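Setting the Table with Marcelino Brito

Marcelino Brito had coffee poured before I found the doorbell. He is 62, he talks with both hands, and he has been fixing up and selling secondhand dining tables out of Surstead long enough that half the people I know have eaten off one of his. I'd come to ask him about wood, and we did get there, but first I had to hear about his aunt Conceição, who ran a boarding house and set 16 places every night of her life.

"She'd send me back if a knife was crooked," he told me. "I was seven! I thought everybody's aunt did that."

So what does he look at first when a table comes in? I figured he'd say the legs, or the joints. Nope.

"The top. Always the top, and with nothing on it. People want to show me the table with the flowers and the runner and all that, and I say please, take it off, let me see the grain."
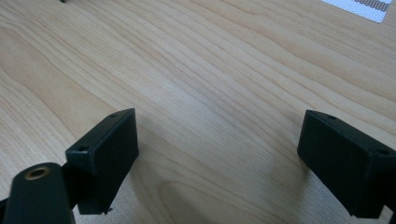
He likes pale wood, and he'll go on about it if you let him (I let him). Dark tables were all anybody wanted when he started, he says, and he sold plenty of them, but he never kept one for himself. With a light top you get the long lines and then a place where they bend around and make a kind of loop, and he always seats his guest of honor at the loop. I laughed at that and he didn't, so I believe him.

I asked whether it bothers him when a top is veneer. "Why would it? Good veneer is a good table. You wipe it, you don't soak it, you use a mat. My customers spend 4,000 dollars on a solid slab and then they're scared to put a glass down."

That got us onto mats, and plates, and the great argument of his life, which is with his business partner, Jailson Fontes. Jailson is 58 and thinks a table should be laid properly, every piece in its place, before anyone sits. Marcelino puts the knives out in a basket and lets people help themselves.

"Jailson says it looks like a cafeteria," he said. "I say it looks like lunch!" 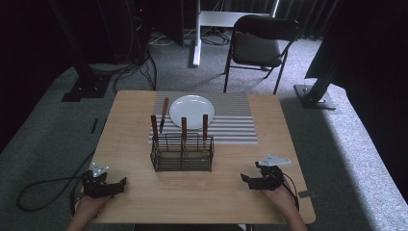 Striped placemat, white plate, and the wire basket with the brown-handled knives.

I have to say I'm with Marcelino on the basket. I've got one at home, an old Skullard I picked up in April, and it has saved me so many trips to the drawer. He does have rules about it, though. Handles up, always. And the plate goes on the mat, even for toast.

Jailson came in partway through this and wanted it on the record that a knife belongs on the right. "He knows that," he said. "His aunt taught him that." Then he took a cookie and left again, and Marcelino waited until the door shut to tell me that Jailson eats standing up at the counter most days.

When the meal's over everything comes off. No bowl of fruit in the middle, no stack of mail. He's strict on that one.

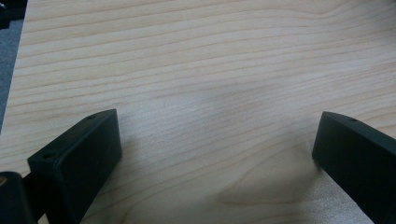
"You clear it, you wipe with the grain, you dry it with a different cloth," he said. "Takes about two minutes. Then tomorrow it's ready and you're not eating breakfast next to the electric bill."

I confessed that my own table has had a jigsaw puzzle on it for weeks. He wanted to know how many pieces were left. Then he topped up my coffee, slid a mat under the cup, and started telling me about a Vakisis extending table he's been trying to buy from the same family for years. They still won't sell. He's calling them again on Monday.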